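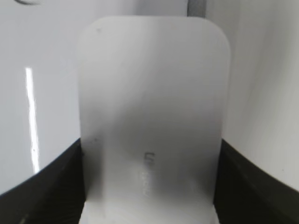

편성 변경 공지 방식과 시청자 댓글 반응
영상미디어산업론 기말 프로젝트 보고서
제출일: 2024년 1월 25일
지도: Satish Gowda 교수님

1. 주제 정한 이유

원래 주제는 예능 PPL이었음. 겹치는 조가 있어서 중간발표 직전에 변경. 방송사가 시즌 도중에 요일을 옮기거나 한 주 쉴 때 그걸 어떻게 알리는지, 그리고 공지 문구에 따라 댓글이 달라지는지 보기로 했다. 선행연구는 시청률 쪽이 대부분이고 공지문 자체를 다룬 건 별로 못 찾음. 검색을 더 했어야 하는데 시간이 없었다.

2. 대상

케이블 채널 Bruser의 요리 경연 프로그램 <Marchetti의 식탁>. 제작사는 Skallano. 지난 5월에 금요일 밤에서 일요일 저녁으로 옮겼고, 옮기기 전에 결방이 한 번 있었다. 다시보기는 Vulley에서만 제공.

공지는 2종류로 나눴다.
가. 결방 공지: 방송 당일 오후에 채널 게시판에 올라옴. "내부 사정으로 금주 방송은 쉽니다"가 사실상 전부. 다음 방송 날짜 없음.
나. 요일 변경 공지: 예고 영상이랑 같이 올라옴. 진행자가 직접 말로 설명하고 자막으로 새 시간 표시. Vulley 앱에도 배너가 떴음.

두 공지가 같은 프로그램, 같은 시즌이라 비교하기 괜찮다고 판단했다. 다만 결방이랑 요일 변경은 애초에 무게가 다른 소식이라 완전히 같은 조건은 아님. (중간발표 때 지적받은 부분. 5장에 다시 씀)

3. 방법

두 공지 게시물에 달린 댓글 169개를 수집. 이 중 29개는 제외했다. 광고, 같은 사람이 그대로 복사해 붙인 것, 이모티콘만 있는 것. 대댓글은 처음부터 안 모음.

분류 기준은 불만 / 질문 / 응원 / 기타. 한 댓글에 여러 내용이 있으면 먼저 나온 것 기준. 조원이 각자 따로 분류하고 안 맞는 건 만나서 정했다. 제일 많이 갈린 게 질문이랑 불만 사이. "그래서 언제 하는데요??" 이런 댓글을 뭘로 볼 것인가. 결국 물음표가 있고 실제로 정보를 묻고 있으면 질문으로 통일함. 나중에 보니 이 기준이 결과에 영향을 꽤 준 것 같다.

게시판 댓글은 최대 100자 제한이 있어서 긴 의견은 여러 개로 나눠 쓴 경우가 있었음. 이어지는 게 확실하면 하나로 봐야 맞는데, 작성자 표시가 일부 가려져 있어서 확인이 안 되는 건 그냥 따로 셌다. 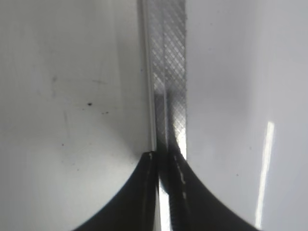 그림 1. 검은색 그리퍼 손가락 두 개

4. 결과

4-1. 결방 공지

질문이 제일 많았다. 언제 다시 하느냐, 종영이냐, 재방송은 하느냐. 공지에 날짜가 없으니까 당연한 결과이긴 함. 눈에 띄는 건 시간이 지날수록 질문이 추측으로 바뀐다는 점. 저녁까지는 "다음주엔 하나요" 수준이었는데 밤이 되니까 심사위원이랑 제작진 사이에 문제가 있었다더라, 우승자가 미리 새서 다시 찍는다더라 하는 글이 붙기 시작했다. 근거는 아무도 안 냄. 채널 쪽 답글도 없었다.

"내부 사정"이라는 말을 그대로 따와서 비꼬는 댓글도 여러 번 나왔다. 공지 문구가 짧을수록 문구 자체가 얘깃거리가 되는 듯.

4-2. 요일 변경 공지

불만은 여기도 있음. 일요일 저녁이면 다른 프로그램이랑 겹친다, 금요일에 보는 맛이 있었다 등. 그런데 내용이 구체적이다. 시간대 얘기, 다시보기가 Vulley에 언제 올라오는지 얘기. 추측성 글은 거의 안 보였고, 응원 댓글은 진행자 이름을 부르면서 쓴 게 많았다. 채널한테 하는 말이라기보다 진행자한테 하는 말.

질문은 다시보기 업로드 시각에 몰려 있었음. 예고 영상에서 이 부분만 빠졌다. 시청자들이 빠진 정보를 꽤 정확하게 찾아서 물어본다는 뜻으로 읽었다.

4-3. 정리

결방 공지 = 질문에서 추측으로. 요일 변경 공지 = 구체적인 불만 + 응원. 조원들이 처음에 세운 가설은 "불만 댓글 양이 다를 것이다"였는데 양보다는 내용 차이가 컸다. 가설은 부분적으로만 맞음.

5. 한계

- 프로그램 하나만 봤음. 다른 장르(드라마, 스포츠 중계)로 가면 다를 수 있다. 드라마는 결방에 훨씬 예민할 것 같은데 이건 그냥 생각임
- 결방이랑 요일 변경이 다른 종류의 소식이라는 문제. 같은 결방 공지끼리, 날짜 있는 것과 없는 것을 비교했어야 한다. Bruser 게시판에서 지난 시즌 공지를 찾아봤는데 댓글이 이미 닫혀 있었음
- 삭제된 댓글은 알 수 없음. 수집한 시점이 늦어서 공지 직후 분위기는 일부 빠졌을 수 있다
- Skallano에 메일로 공지문을 누가 쓰는지 물어봤는데 답장 못 받음. 채널이 쓰는 건지 제작사가 쓰는 건지 끝까지 모르는 상태로 썼다
- 분류 기준(질문/불만) 위에 쓴 대로 좀 느슨함

6. 제안

채널 입장에서 할 수 있는 것들. 우선 다음 방송 날짜. 정해지지 않았으면 "언제까지 다시 알리겠다"라도 쓰기. 사유는 자세히 못 쓰더라도 종영 여부는 써주는 게 낫다고 봄. 결방 댓글에서 제일 불안해하는 부분이 이거였음. 다시보기 일정도 본방 공지에 같이 넣기. 요즘은 본방 시간보다 이게 더 궁금한 사람도 많은것 같다.

진행자가 나와서 말하는 방식은 효과가 있어 보이지만 매번 영상을 찍을 수는 없을 것이다. 당일 결방이면 더 그렇고. 글로만 쓸 때 어떤 말투가 나은지는 이번에 못 다뤘다. Gowda 교수님이 공지 문구를 조금씩 바꿔서 설문으로 돌려보라고 하셨는데 학기 안에는 무리였음. 다음에 이어서 한다면 이것부터 할 예정.

7. 역할 분담

댓글 수집이랑 엑셀 정리는 같이 함. 분류는 각자. 보고서는 1~3장, 4~6장으로 나눠 썼고 그래서 말투가 좀 다름니다. 발표 자료는 보고서 다 쓴 다음에 따로 만들었다.

부록: 분류표 전체는 용량 때문에 과제 게시판에 별도 첨부. 댓글 작성자 아이디는 전부 지웠음.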